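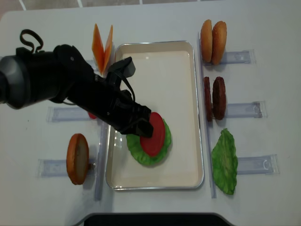 I have now read the offer for the Skivura kit twice, and I want to give my opinion before the list decides if we order together. The kit is a set of clear holders and a tray, plus a task sheet, sold for people who want to try assembly work with their own arm. The burger task is the one they put first in the offer, and I think it is a fair choice. The ingredients stand on edge in the acrylic holders, on both sides of the tray, and the arm must lay them flat on top of each other. With the tomato slice on the lettuce leaf you see already the difficulty: the leaf is ruffled, so the slice has no level place to rest, and the gripper is still pressing on it from above. A program that only knows fixed positions will have a hard time with this.

What I like is that spare holders can be bought one by one. The price is 23 for a single holder and 130 for the tray with the full set. What I like less is the support contract. It is offered for 12 months only, and after September the price of it is "to be confirmed", which I do not accept easily from a seller we do not know.

On 9th March Delwyn Ruddock wrote:

> Has anybody on the list asked Skivura how the holders are fixed
> to the table? The offer says "no drilling", and no more than that.
> At Rimham we change the layout several times in a week and I
> would not like to glue anything. Also, is the kit usable with
> pieces that are not food? My students will want to start with
> something simple.

Delwyn, I asked them both things. For the fixing they answered that it is adhesive pads, which can be removed and replaced, and a bag of 60 is included. I have not tested how well they hold after the third or fourth move. For the second question, yes – you can put other pieces in, and I would begin with something round and stiff. The wooden discs stand well on edge beside their gray block, and they do not bend like a lettuce leaf does. Clear plastic is a different matter. If your camera is near the gripper, please check early that your software finds the rails against a white table. 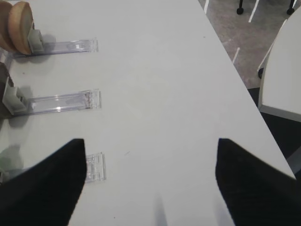 Leonora Estrella is of the opinion that we should wait. She wrote to me off the list that the Lò kit will come with colored holders, and that for more than 2,000 she would want a second tray and a written delivery date. I asked her permission to repeat this and she gave it.

My own proposal is that we order one Skivura set for Grasasitz, use it until the summer break, and lend it to Rimham after that. If you want to share the cost, please answer to the list and not to me alone, and write also which arm and gripper you have.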